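Section 4: Setting up and using the folding clip airer

Published 2021-01-03
By Vidar Tveit

This section covers the Galanis folding clip airer supplied with the Irnex laundry set. Read Section 2 first if you are fitting the airer to a ceiling hook or a balcony rail.

4.1 Unfolding the airer

1. Take the airer out of its sleeve and lay it on a flat surface with the clips facing up.
2. Free any clips that have caught on each other. Unhook them one at a time by hand and don't shake the frame.
3. Open the two halves until the hinge sits flat. You will feel it click.
4. Raise the centre hook and turn it a quarter turn to lock it.
5. Lift the airer by the centre hook and let the clips drop into place.

Note: If one half sags, the hinge has not gone all the way over. Lay the airer down again and repeat step 3.

4.2 Checking the clips

Each clip hangs from a small tab by its own plastic loop. The loop should swing freely in the tab. A clip that sits crooked has usually been pushed sideways while the airer was folded, and can be straightened with your fingers.

Check the clips before first use and again whenever the airer has been stored for a season. Squeeze each one open and let it close on your fingertip. It should grip without slipping. Look at the metal spring as well. Light surface marks will wipe off with a dry cloth, but a spring with flaking rust will stain light fabrics and the clip should be replaced. 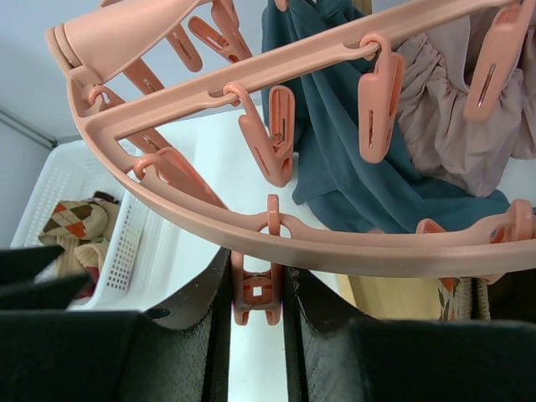 Clips on the crossbar take the same loops as clips on the outer rim, so a spare will fit in either position. If you are short a clip and have no spare on hand, move one from the crossbar to the rim, where most of the washing will hang.

4.3 Replacing a clip

1. Hold the tab steady between thumb and finger.
2. Squeeze the old loop together and work it back out through the hole.
3. Push the open end of the new loop through the same hole.
4. Tug the clip downward twice to make sure the loop has caught.

Caution: Don't prise the loop out with a knife or screwdriver. The tabs are part of the moulding and can't be repaired if they split.

Spare clips come in bags of 16 and are sold in all the Jincombe colours. The shade may differ a little from an airer that has spent a summer outdoors.

4.4 Hanging the washing

1. Start with the heaviest items and put them opposite each other, one on each side of the rim.
2. Peg socks by the cuff and singlets by the hem.
3. Use 2 clips for tea towels, face washers and anything else that would bunch up on one.
4. Fill the crossbar last, with small items only.
5. Let go of the airer slowly and see whether it hangs level. Move a sock or two across if it tips.

Wring or spin everything first. The airer is rated to 1000 grams of damp washing on each half, and dripping towels will go past that quickly. Jeans and bath sheets belong on the line.

Caution: Bring the airer inside in strong wind — a loaded airer can swing hard enough to jump off a rail.

4.5 Cleaning and storage

Wipe the rim and crossbar with warm soapy water and dry them with a cloth. Open the clips while you wipe, as lint gathers near the springs. Don't use bleach, and don't put the airer in the dishwasher.

To fold it, unlock the centre hook, lay the hook down through 90 degrees and bring the halves together with the clips on the inside. Store it out of the sun. Plastic left on a north-facing balcony all year will fade and go brittle, and the tabs are the first part to crack.

For the retractable line, go to Section 5.

Contact: Irnex Customer Care, Jirnville | © 2021 Irnex | Back to top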